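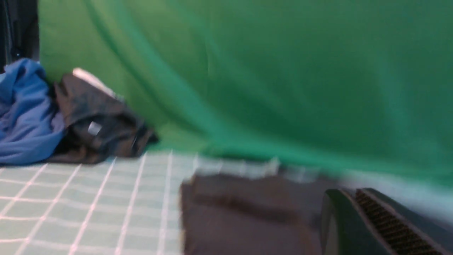
How to Store Your Summer Clothes So You Still Like Them Next Year

Sep 18, 2023

Every fall I open the closet, look at a row of linen I wore twice, and shove the whole lot into a bag with a grudge. Then in July I pull out something the shape of a dinner roll with a yellow stain on the collar that I'd swear wasn't there before. (It was there. It was sunscreen.)

Last year I did it properly, mostly out of spite, and it worked well enough that I'm writing it down. Set aside an afternoon. You'll need a washing machine, a couple of lidded boxes, some hangers you don't hate, and a mirror you're prepared to face.

Step 1: Get everything out

All of it. The swimsuits in the sock drawer, the sandals under the bed, the cover-up that has been living in a beach bag since the Golwood trip. Pile it on the bed so you can't go to sleep until you've dealt with it. My pile came to 51 pieces, for a summer during which I wore the same blue dress until people began to comment.

Step 2: Try on the suspects

You don't have to try on everything. You know which ones. The shorts that were a bargain, the jumpsuit that requires a plan before you drink any water. If you avoided it during the hottest week of the year, a winter in a box won't improve your relationship.

Make a pile to keep, a pile to mend and a pile to leave the house. Put the leaving pile in the car right away. Mine once spent five months in the hallway, where I gradually took half of it back.

Step 3: Wash it, even the clean stuff

Clean means washed since you last wore it. Sweat, sunscreen and deodorant can all be invisible in September and very visible by spring, and moths like a snack.

Read the labels. Cotton and most linen can go in the machine. Anything with beads, pleats or a story behind it gets washed by hand in cool water. Rinse swimsuits until the water runs clear, then lay them flat in the shade. Skip the fabric softener on anything stretchy.

For collars and underarms, rub in a little dish soap, leave it for half an hour and wash as usual. Check before you dry, as the dryer will set whatever's left and you'll be the owner of a gardening shirt.

Step 4: Dry it longer than you think

I used to pack things at the "that's probably dry" stage. Waistbands and pockets lie. Hang everything overnight, then feel the thick seams in the morning. If they're cool to the touch, give them another day.

Step 5: Fold, roll or hang

Knits get folded, always. Hang a knit for six months and it'll come out fitting someone taller. T-shirts and casual shorts can be rolled. Linen is going to crease whatever you do, so fold it loosely, put it near the top and make your peace with the iron.

Slippery dresses can stay on hangers if you have the rail space. Use a cotton garment bag or an old pillowcase with a hole snipped in the end for the hook. Dry-cleaner plastic traps moisture, so take it off.

My Orine wrap skirt, the only expensive thing in the box, gets tissue paper between the folds. Plain white tissue, the acid-free kind. The rest of my wardrobe does not get tissue paper and has not complained.

Step 6: Pack the boxes

Heavy things at the bottom, floaty things on top. Don't fill to the brim and then sit on the lid. If you need to sit on it, you need a second box or a harder heart in Step 2.

Cedar blocks are fine and smell nice, but they won't rescue anything that went in dirty. Sand them lightly when the scent fades. Keep the wood off pale fabrics.

Sandals go in their own bag, soles brushed, straps stuffed with a bit of paper.

Step 7: Label it like a stranger will open it

"Summer" is no help at all. Write "swim, shorts, 2 white shirts, straw hat" on a card and tape it to the short end. Mine from the year before said "MISC NICE?" and I still don't know what I was asking.

Step 8: Pick a decent spot

Cool, dark and dry. Under the bed is good. An attic bakes and a basement sweats. My aunt's place in Tudcombe has a basement that once turned a suede belt green, so I speak with some feeling.

Leave one light dress and a swimsuit out where you can reach them. Somebody will invite you to a hot tub in January.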